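Fitero Allotment and Garden Association
Minutes of the ordinary meeting held in December, in the small room of the Ejigu Centre 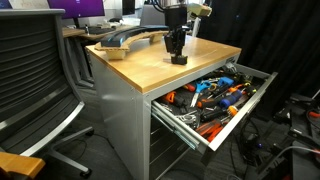 The meeting was opened at 18.40 by Elvia Zavala (chair). Eldana Gebremichael took the minutes. Nine members were present and two had sent apologies. The chair noted that nine is enough for decisions under our rules, but not for changing the rules themselves.

1. Minutes of the last meeting

The minutes were read and accepted with one correction. Under point 4 it was written that the lower gate "is closed". It should be "is to be closed at night". The secretary apologised for this mistake and will put the correct text in the folder.

2. Water

The chair reported on the talks with Kevuron, the company which owns the field above our plots. They agree that we continue to take water from their pond until the end of next season, under the same conditions as now. They don't agree to a second pipe. A member asked if the answer was given in writing. It was given by telephone, and the chair will ask for a letter.

There was a long discussion about the tank. The present tank holds 1,000 litres and in the dry weeks it is empty before the evening. One proposal was to buy a second tank of the same size. Another was to keep one tank and to fix hours for watering, the upper plots in the morning and the lower plots after work. Some members with small children found the fixed hours difficult. It was also said that the tap on plot row C drips since spring and that it would be good to repair this first.

Decision: the tap will be repaired before the season. The hours will be tried during one month, starting when the water is turned on again. The second tank will be discussed after that. Seven in favour, two against.

3. Fees

The yearly fee for a full plot is now 135. The chair explained that the insurance will cost more and that the association has no other regular income except the plant sale. She proposed to leave the fee as it is for one more year and to take the difference from the savings. One member thought that it is better to raise the fee a little every year than much at one time. Others agreed in principle, but the letters for next year have been printed already.

Decision: the fee stays at 135. For half plots the fee remains one half of this. The question must be on the agenda earlier next year, before the letters are printed.

4. Compost

The common compost heap was again used for things which do not belong there, mostly plant pots, string and cooked food. The secretary reminded the meeting that cooked food brings rats. It was asked whether the sign can be made bigger, or in more languages. Eldana Gebremichael will write a new text and bring it to the next meeting. Members who can help with translation are asked to speak to her.

The question of branches was also raised. They are not to be put on the heap but beside it, on the side of the hedge, and not longer than one metre. The meeting was not sure if this was ever decided or if it is only a habit. It was decided now, without vote.

5. Plots and waiting list

Plot 2 is free from the new year. The former holders have moved to Cina and send greetings to everybody. They leave the currant bushes and the cold frame to the next person, and ask nothing for them. The plot will be offered to the first name on the waiting list. If there is no answer after three weeks, it goes to the next name.

A member asked to exchange her plot with one closer to the gate, because she has trouble with her knee. The chair said that this was possible in earlier cases and should be possible also now, if another member is willing. Nobody was willing at the meeting. A note will be put on the board.

6. Plant sale

It was agreed to hold the sale in spring as usual, on the grass in front of the centre. Tomatoes sold very well last time, the cabbages did not. Members are asked to tell the chair what they intend to sow, so that we don't all bring courgettes. Prices will be the same. Labels must give the name of the variety if it is known.

7. Other business

The key to the lower gate is missing again. Whoever has it, please bring it back.

It was asked if bees may be kept on the plots. The chair will read the lease and report.

One member offered garlic for planting, to be collected from plot 9.

The meeting was closed at 20.15. The next meeting will be announced on the board.

For the minutes: Eldana Gebremichael
Seen and approved: Elvia Zavala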